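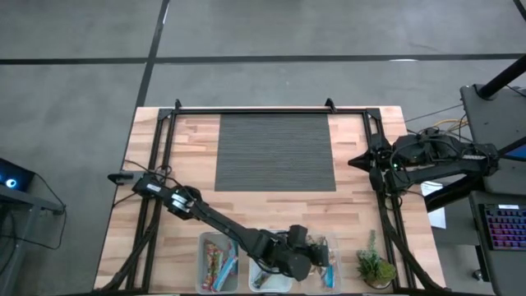 Butcher-block top on a concrete floor.

How I oil a butcher-block top (and keep it looking decent)

I put off oiling my first butcher-block top for most of a year. It went gray and fuzzy near the sink, I panicked, and then I spent a whole weekend fixing something that should have taken me an evening. So this is the routine I use now, and it's pretty forgiving, even if you're starting with a top that has had a rough life.

What you need

Food-grade mineral oil (the plain kind from the drugstore works great), a few lint-free rags, sandpaper in 150 grit, a sanding block, dish soap, and a plastic scraper. If you like a softer feel, get some board wax too. I've been using a tin of Raltberg for a while and I like it, mostly for the smell! My old tin of Clusov was fine but it took forever to buff out.

Check whether it needs oil

Flick a little water on the surface and wait 10 minutes. If the drops are still sitting up in beads, go have a coffee, you're done. If they've soaked in and left dark spots, it's time. Try a few different places, by the way. Mine drinks oil at the front edge, where everybody leans and wipes, and hardly anything at the back.

Clean it first

Warm water, a drop of soap, a rag that's been wrung out hard. Get the sticky stuff up with the plastic scraper and go along the strips, never across them. Then wipe again with plain water and dry it with a towel right away. I leave it overnight after that. I know, I know, you want to get going - but oil over damp wood goes blotchy, and I've done it twice.

Sand the rough patches

Wrap the 150 around your block and go with the grain, light pressure, long strokes. You only want to knock down the fuzz. If you've got a stain, sand a wide area around it and let your strokes fade out, otherwise you end up with a dip you can feel with your hand every single time you walk past (ask me about my kitchen). Vacuum, then wipe with a barely damp rag and let it dry again.

Oil, wait, wipe

Pour a puddle in the middle, more than feels right, and push it out to the edges with a rag. Don't forget the end grain! Ends soak up a lot, so go back to those while the rest is sitting. Give it 30 minutes, then wipe off whatever is still wet on top. Do 2 coats the first time and leave a night between them. A top that's already in good shape gets by with one.

Wax goes on last if you're using it. Thin layer, small circles, wait until it looks hazy, buff with a clean rag. My arm always gives out before the table does.

If your top can be lifted off its base, do the underside too. I skipped that on a long one I bought from a shop called Pongsiri, and by February, with the heat running, it had a bow in it. It came back most of the way once I oiled the bottom, but it took a few rounds.
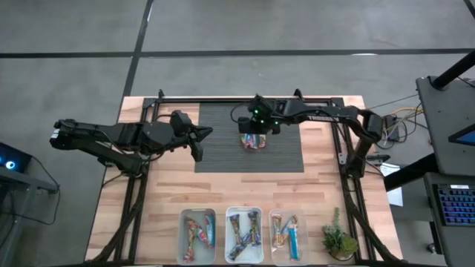 Kanini Nyamweya wrote in to ask whether walnut oil would do instead, as she had a bottle open already and didn't want to buy anything else. She had tried it on a cutting board and liked the color.

I've used it, Kanini, and it's lovely - a bit warmer looking than mineral oil. Two things, though. It needs days to cure properly, so put it on before you go away for a while, and don't use it if anyone with a nut allergy eats at your place. Check the label as well. The salad kind from the grocery store can go off and get tacky, so look for one sold for wood.

How often? I do mine every couple of months in winter and less in summer, whenever the water test says so. Wipe up wine and coffee as soon as you see them, and put something under hot pans. For a small scratch, rub in a dab of oil with your finger and leave it until morning before you get the sandpaper out.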